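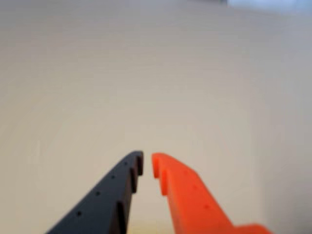 添付1　オフホワイト無地の背景、手前はややソフトフォーカス

件名：Greka 画像ライブラリで夜間同期が途中で止まり、サムネイルが古いまま残る
状態：解決済み
優先度：中
起票者：Ornella Vitale（Rondby 制作管理）
担当：Esben Ásgeirsdóttir（Greka サポート）
起票日：2025年1月23日
環境：Greka サーバー版、保存先は社内NAS（Vemis）、閲覧はブラウザ

■ 起票内容（Vitale）
昨夜の同期のあと、ライブラリの一覧に差し替え前のサムネイルが出ています。個別の画面を開くと本体は新しい画像になっています。ダウンロードしたファイルも新しいほうでした。一覧だけが古い状態です。
対象は「共通素材」フォルダーで、登録数は500点です。ほかのフォルダーは見た範囲では正常でした。
ブラウザのキャッシュ削除と別の端末での確認は済んでいますが、変わりません。
来週、Ferraro 向けの閲覧リンクを先方に渡す予定があり、それまでに直したいです。

■ 返信1（Ásgeirsdóttir）
ご連絡ありがとうございます。次の三点をお送りください。
・管理画面の「ジョブ履歴」から、昨夜の同期のログ
・「共通素材」フォルダーのアクセス権設定の画面
・NAS側の空き容量
なお、調査が終わるまで「サムネイルの一括再生成」は実行しないでください。途中で止まった場合、どこまで処理されたかの記録が上書きされます。

■ 返信2（Vitale）
ログと設定画面を送ります。空き容量は十分にあります。
ログの末尾は次のとおりです。

thumb-sync: start folder=共通素材 total=500
thumb-sync: processed 363
thumb-sync: write error (permission denied)
thumb-sync: retry 10/10
thumb-sync: aborted

再生成は実行していません。ただ、起票の前に同期を一度だけ手動でかけました。結果は同じで、同じ件数で止まっています。

■ 返信3（Ásgeirsdóttir）
ログを確認しました。363点目まで処理したあと、次のファイルのサムネイルを書き込めず、10回再試行して中断しています。毎回同じ位置で止まるので、通信の不安定さは原因から外しました。
Greka はサムネイルを元画像と同じ階層の隠しフォルダー「.thumb」に保存します。「共通素材」の下にサブフォルダーがあり、その中の「.thumb」だけ所有者が違っている可能性があります。NASの管理画面で所有者をご確認ください。同期サービスが使うアカウントは「greka-sync」です。
最近、ファイルをNAS上で直接移動したことはありますか。

■ 返信4（Vitale）
ありました。5月にNASを入れ替えたとき、サブフォルダー「旧版」を管理者アカウントで手作業でコピーしています。「旧版／.thumb」の所有者は admin になっていました。ほかは greka-sync です。
このフォルダーの画像は今週まで差し替えがなかったので、書き込みが発生していなかったのだと思います。

■ 返信5（Ásgeirsdóttir）
原因はその所有者の違いと見てよさそうです。次の順で作業をお願いします。

1. Greka の管理画面で、定期同期を「一時停止」にする
2. NASで「旧版／.thumb」の所有者を greka-sync に変更し、「下位の項目にも適用」を有効にする
3. 管理画面の「ジョブ履歴」から、中断したジョブを選び「続きから再開」を押す
4. 完了後、定期同期を「有効」に戻す

手順3で「最初から実行」を選んでも結果は同じですが、時間がかかります。元画像の所有者は変更不要です。

■ 返信6（Vitale）
作業しました。手順2で一度エラーになりました。NASの画面で「ごみ箱フォルダーを除外」にチェックを入れたら通りました。
再開したジョブは40分で完了しています。ログの最後は「completed 500」です。一覧のサムネイルも新しい画像に変わりました。
一つ質問です。同期が中断したとき、メール通知は来ないのでしょうか。今回は一覧を見て初めて気づきました。

■ 返信7（Ásgeirsdóttir）
完了を確認しました。
通知は初期設定では「ジョブが開始できなかった場合」だけ送られます。途中で中断した場合も受け取るには、「設定」→「通知」→「ジョブ」で「中断」にチェックを入れてください。宛先は複数登録できます。
NASのごみ箱フォルダーの件は、手順書に追記します。

■ 返信8（Vitale）
「中断」にチェックを入れ、宛先に制作管理の共有アドレスを追加しました。翌朝の定期同期も正常に終わっています。クローズしてください。

■ 対応記録（社内用）
原因：サブフォルダー内「.thumb」の所有者不一致による書き込み失敗
対処：所有者の変更、中断ジョブの再開
製品側の修正：なし
文書の修正：NAS移行手順に所有者の確認とごみ箱除外の項目を追加（担当 Ásgeirsdóttir）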